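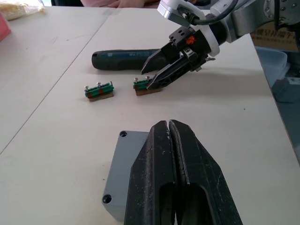
How do you keep small parts from wandering off once a robot is doing part of the assembly at your bench?

Give every part a home before the shift starts, mark that home on the table in a way a person can read from standing height, and let one person own the layout for the day. Most of the lost screws and crooked blocks we used to blame on the arms came from two of us tidying the same table in two different ways.

Bench tips from the small assembly room, Brasterbridge

I have been putting terminal blocks into boxes for longer than I care to say, first entirely by hand and now with arms across the table doing a good share of the picking and holding. When the change came in April, several people asked me to write down the little things that helped, and then more people added theirs, and so this page has grown like a kitchen drawer. Take what suits your own bench and leave the rest!

Setting out the table

Wipe the surface down first, before anything is laid out. A white top shows every smudge, which I grumbled about for weeks, but it also shows a dropped washer wonderfully well. If your bench is made of two tables pushed together, run a fingernail along the join and see whether it catches. Small screws love a join. Giuliana Rengifo lays a strip of low-tack tape over hers in the morning and peels it off at the end of the day, and whatever has collected comes up with it.

Put the enclosures on one side and the terminal blocks on the other, with a clear lane in between. We used to heap everything in the middle, the way you would if you were working alone with two hands and a cup of tea at your elbow, and an arm doesn't cope with a heap. It needs room to come down beside a part, and a hand's width all around is a good habit.

Start the screws before you set a block down, and leave them standing proud. A block with its screws half in is easy to check at a glance, and whoever drives them home won't have to go hunting. Do turn all the blocks the same way, though. I know it looks fussy. It has saved me more swearing than any other tip on this page.

The driver

Lay a cordless driver down at the back of the table, on its side, and always pointing the same direction. Standing it up on its base is asking for trouble when something is moving overhead. Humaira Dhanial put a loop of colored yarn around hers so she could tell it from the other one on the bench, and within a week every driver in the room had yarn on it (mine is orange, and I will thank people to put it back).

Charge batteries during lunch and swap them on the hour, whether they feel weak or not. A tired battery leaves a screw a quarter turn short, and you will only find out when Stoltemham sends the box back.

Looking after the fingers

The fingers on a gripper get scuffed and there is no shame in that. Mine look like old boots. What matters is the tips, so at the start of each shift close them gently and look for light between them up near the points. If they don't meet squarely, stop and tell whoever looks after the arm. Please don't file them yourself! I did, once, and Orlando Paucar was very kind about it, but he had to order 2 new sets and we ran short-handed until they came.

Clean them with a dry cotton cloth. If there is something sticky, use a little rubbing alcohol on the cloth, never sprayed straight on, and go through the cutouts as well, where fluff gathers. Check the screws in the bracket while you are there. And look at the cable: it should hang in an easy loop with enough slack for the arm to turn its wrist, and it shouldn't rub on anything on the way around.

Where to keep your own things

Bags, lunch, scarves and sweaters belong off the working surface altogether. We were all terrible about this at first, me included, because the far side of a table feels like nobody's, and it is so handy. Orlando got us a row of hooks in the end. Boxes and bins for stock can stand beyond the side of the bench, with the heavy ones at the bottom, so long as you can get past without turning sideways.

What changed for us, for anyone about to start

People ask me this more than they ask about screws. My wrists are better, I will say that first. I used to drive 116 boxes on a good day and go home unable to open a jar. Now I spend more of the day setting out, checking and fixing, and less of it squeezing and twisting, and I can knit again in the evenings.

I did miss the chatter to begin with. When you all do the same job side by side you talk without thinking, and when each of you is minding something different it goes quiet. Shuk-fan Su moved our break so the whole room stops together, arms and all, and that brought the talking back. I would ask for that early if I were you.

The other thing is that you will be slower for a while and it will bother you. It took me 6 weeks to stop reaching in to straighten a part that was already being picked up. Press the pause button first, every time, even if it is only a nudge. Kanchan Lodhi still calls out "pausing" in a singing voice so her neighbor knows, and we have nearly all caught it from her.

A few odds and ends

Keep a magnet on a stick under the bench for the floor.

Count screws into a jar lid, enough for one batch. An empty lid means the batch is finished, and a screw left over means you have a box to open up again.

Sort your mixed hardware at the end of the shift, when you are tired and it is soothing.

If a green block has a chipped corner, put it in the reject cup right away, even if it would probably do.

Write the day's layout on a card and prop it where the next shift will see it. Ours has the Tirkero part numbers on the back, and it is due for a new coat of tape.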